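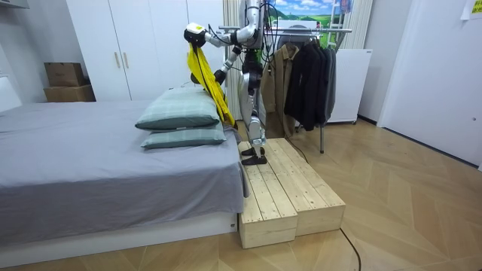

How a Church Organ Works

A church organ looks a little like a piano with too many keyboards. It does not work like a piano. Inside a piano, small hammers hit strings. Inside a pipe organ there are no strings at all. The sound comes from air blowing through pipes, so an organ is closer to a giant set of whistles.

This page is about the organ in Kerr Street Church. It was built by a company called Sterkus. Other organs are bigger or smaller, but most of them have the same main parts.

Where the air comes from

An organ needs a steady supply of air. Organ players call this air "wind," even though it is indoors.

Long ago, people had to pump the wind by hand. A helper stood behind or beside the organ and pushed a long handle up and down. The handle worked the bellows, which are like big folding bags. If the helper stopped in the middle of a hymn, the wind ran out and the music sagged and went quiet.

Today most organs have an electric fan called a blower. In our church it is in a closet under the stairs. When the organist turns it on, you can hear a low hum and then a soft creak as the bellows fill up. The bellows have weights on top. The weights press down and keep the air pushing at the same strength the whole time.

The pipes

The organ in our church has 2,000 pipes. You can only see the front row. The rest are in a room behind them called the organ chamber. The longest pipes are taller than a grown-up standing on another grown-up's shoulders. The shortest ones are smaller than a pencil.

Long pipes make low notes. Short pipes make high notes. You can try this at home with two bottles. Put a lot of water in one and a little water in the other. Blow across the tops. The one with a lot of water has only a short space for the air, and it makes a higher sound.

Some pipes are metal and some are wood. Metal organ pipes are often a mix of tin and lead. Wooden pipes are usually square, like a long thin box.

There are two main kinds of pipe.

Flue pipes work like a recorder. Air goes in at the bottom and comes up through a narrow slot. Then it hits a sharp edge at the mouth of the pipe. This makes the air inside the pipe shake back and forth very fast, and you hear that as a note.

Reed pipes have a thin strip of brass inside. The air makes the strip buzz. Reed pipes can sound like a trumpet or an oboe. They go out of tune more often than flue pipes, mostly when the weather changes.

The keyboards

Organ keyboards are called manuals. The word comes from the Latin word for hand. Our organ has two manuals, one above the other. The bottom one is called the Great and has the strong, full sounds. The top one is called the Swell. The Swell pipes are inside a big box with shutters on the front, like window blinds. When the shutters open, the sound gets louder. When they close, it gets softer. The organist moves them with one foot.

There is also a keyboard for the feet. It is called the pedalboard, and ours has 30 notes. The keys are long pieces of wood. The organist plays them with the toes and the heels, usually in special shoes with thin soles. The pedals mostly play the low notes, the ones you can feel in the bench when you are sitting in church.

The stops

On both sides of the manuals there are knobs. These are called stops. Each stop turns on a set of pipes, and each set has its own kind of sound. Our organ has 26 stops.

If the organist pulls out the stop marked Flute, the keys play the flute pipes. If the organist pulls out Trumpet as well, one key will make a flute pipe and a trumpet pipe sound together. When no stops are out, you can press every key on the organ and hear nothing.

Have you ever heard someone say they are going to "pull out all the stops"? It means to do something with everything you have. Many people think the saying comes from the organ. Organists do not pull out all the stops very often. It is extremely loud, and some of the sounds do not go well together.

Most stops have a number on them too. The number tells you the length in feet of the longest pipe in that set, or close to it. A stop marked 8 plays the same notes as a piano would. A stop marked 4 sounds one octave higher, and a stop marked 16 sounds one octave lower.

What happens when you press a key

Under the pipes is a large box full of wind. This is called the wind chest. Every pipe stands over a hole in the top of it. When nobody is playing, the holes are closed.

First, the organist pulls out a stop. Then the organist presses a key. The key is joined to a valve by thin strips of wood. The valve opens, air goes up into the pipe, and the pipe speaks. ("Speaks" is the word organ people use.) The pipe keeps sounding for as long as the key is held down. A piano note fades away, but an organ note stays the same until the player lets go.

In some newer organs, the keys are joined to the valves by electric wires. Then the keyboards can be on the other side of the church from the pipes.

Why churches have organs

People can sing in church without an organ, and many churches do. Some use a piano, a guitar, drums, or only voices. An organ is useful for hymns because one person can play loudly enough to lead a full church. Organ notes also last a long time, as singing voices do, so the two fit together well.

Before each hymn our organist, Ehsan Jatoi, plays the first line or two alone. This lets everyone hear the tune and how fast it will go. He often changes the stops between verses. A quiet verse might have only flutes. The last verse usually has more stops, and sometimes a reed.

Words to know

Bellows: folding bags that hold the wind
Blower: the electric fan that fills the bellows
Manual: a keyboard played with the hands
Pedalboard: a keyboard played with the feet
Stop: a knob that turns on a set of pipes
Wind chest: the box of air under the pipes

Seeing the organ

Children can come and see the organ on the first Sunday in November, after the morning service. Meet at the front pew on the left side. Mr. Jatoi will open the door to the organ chamber so you can look in. Please do not touch the pipes, as they bend easily and the small ones can be knocked out of tune. Anyone who wants to can take a turn playing a note on the pedals.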